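Visit Report: Open Day at the Jillent Packaging and Bottling Center, Drerkdale

Prepared for members of the Reltevport Regional Trade Association

In July a delegation of our members attended the open day held by Jillent at its packaging and bottling center in Drerkdale. The visit was arranged at the invitation of the center's director, Domnica Stoica, and was open to member firms with an interest in beverages, household goods and printed packaging. The following report summarizes the program and records several points that members may wish to consider.

Arrival and welcome

Participants were received at the main entrance at 9:30 a.m. and issued visitor passes. Ms. Stoica gave a short address in the lobby, in which she outlined the history of the site. The building was originally a furniture warehouse belonging to the Vasiliu company and was converted in stages. The ground floor now holds the filling hall and the label store. The upper floor is given over to meeting rooms, the sample archive and the rooms in which new packaging is reviewed before it goes to print.

The center reported that almost 200 visitors had registered for the day. Groups were kept small, and our own moved through the building without long waits, apart from a delay at the hairnet station.

The filling hall

The first part of the tour was led by Rodel Lumanlan, production supervisor. Visitors followed a marked walkway along the outer wall of the hall and viewed the line through a glass partition. Mr. Lumanlan explained the order of work, from rinsing through filling and capping to the application of the label, and answered questions on cleaning schedules. The line was running at reduced speed for the benefit of visitors.

Several members asked about label changes. According to Mr. Lumanlan, a change from one label to another of the same height can be completed within a normal break. A change to a different bottle shape takes considerably longer and is usually scheduled for the end of a shift. Members who order short runs should bear this in mind when requesting quotations, as the setup charge is the same in both cases.

The label store is kept at a steady temperature and is closed to visitors. A window in the corridor gives a view of the shelving. The store held 446 label designs at the time of our visit, each filed under the customer's name and the date of last use. Designs that have not been ordered for two years are moved to the archive upstairs.

The review rooms

Following a break for coffee, the group proceeded to the upper floor. The center sets aside tables there for handling bottles and boxes, and visitors were encouraged to look at the products from every side. The discussion dealt mainly with wraparound labels and how much of a clear bottle they should cover. Ms. Stoica noted that a customer in a store sees only one part of the label at a time, and that the name and the main graphic must therefore both be placed with care.

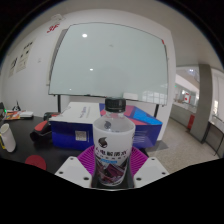 Clear water bottle with a black cap and a white wraparound label, with printed boxes on the table behind it.

One of our members, whose firm prints cartons, questioned whether strong graphics on the lower part of a label remain effective once bottles are placed in a tray. The staff replied that this depends on the height of the tray wall, and that customers are asked to supply the tray drawing together with the label artwork. In practice the drawing often arrives late. The center has begun to hold the artwork until both documents are on file.

There was also a useful exchange on labels in more than one language. Text in Chinese characters can be set in a compact line and still be read at a distance, while the same content in English frequently calls for a smaller type size. The center recommends that each language version be laid out separately and checked by a native reader. A proof should be wrapped around a filled bottle before approval — a flat sheet does not show how the line of text will curve.

The sample archive

The final stop was the archive, where finished packaging is kept for reference. The catalog lists 1629 items, of which 592 are bottles. The remainder consists of cartons, sleeves, closures and a small collection of tins inherited from the previous owner of the building. Members may consult the archive by appointment. Items cannot be borrowed, but photographs for internal use are permitted with the written consent of the customer concerned.

The lighting in the archive is rather dim, and members planning to compare colors are advised to ask for one of the review rooms instead.

Practical information

The center is a short drive from Drerkdale station. Parking is available behind the building, although the lot was full by 10:00 a.m. on the day of our visit. The stairs to the upper floor are steep; an elevator is available on request at the reception desk. A light lunch was served in the staff dining room, where representatives of the purchasing and design departments were present to speak with visitors.

Follow-up

The association has asked Jillent for a copy of its artwork guidelines and will send them to members on receipt. Ms. Stoica has also offered a half-day session on label proofs for up to 12 participants, to be held at the center in the fall. Members wishing to attend should notify the association office in writing and state whether their interest is in bottles, cartons or both.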